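A Morning Among the Pipes and Posts: Our Visit to Fotdale

Print this page | E-mail this to a friend

I had been meaning to get out to the Fotdale open day for years, and this spring I finally put it on the calendar and kept to it.

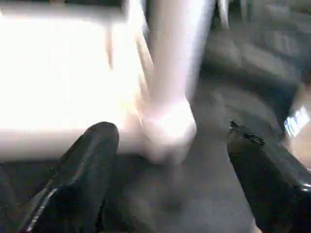
Getting In and Finding Coffee

The doors opened at 10, and I was early, as I always am when there is a long drive involved. Pui-shan Shek met us at the front desk with name tags and a very welcome pot of coffee, and she let us chat for a good while before she started the tour. I liked that. So many of these visits hurry you along from one door to the next, and you come home with sore feet and hardly a thing to remember.

The place used to belong to Ojeda, and the older folks in town still call it that. There is 50 years of history in the building, and Pui-shan seemed to know most of it, including which parts of the floor were poured first and why the back hallway has that odd bend in it.

Rails, Posts and Joints

What I had come for was the fittings side – the posts, the rails and the places where one meets the other. I put up a handrail for my mother last June and made a poor job of the corner, so I had questions saved up. Veronika Vörös, who runs the assembly shop, was wonderfully patient with me. She explained that a joint should be pushed together by hand first, checked for square, and only then tightened, a little on each side. I had done it all in one go, of course!

She also told us they send out 3,000 sets a year under the Lultetti name, most of them to schools and small clinics. I would have guessed far fewer from the size of the shop.

If You Go

Wear flat shoes and bring a sweater. Parking is behind the building, and the 2 spaces nearest the door are kept for visitors who can't walk far. The Mindivis showroom across the street stays open through lunch and has a nice bench out front where we ate our sandwiches. Sign up at the desk if you want to hear about the next open day.

Posted 2019-05-05

2 comments | 10 shares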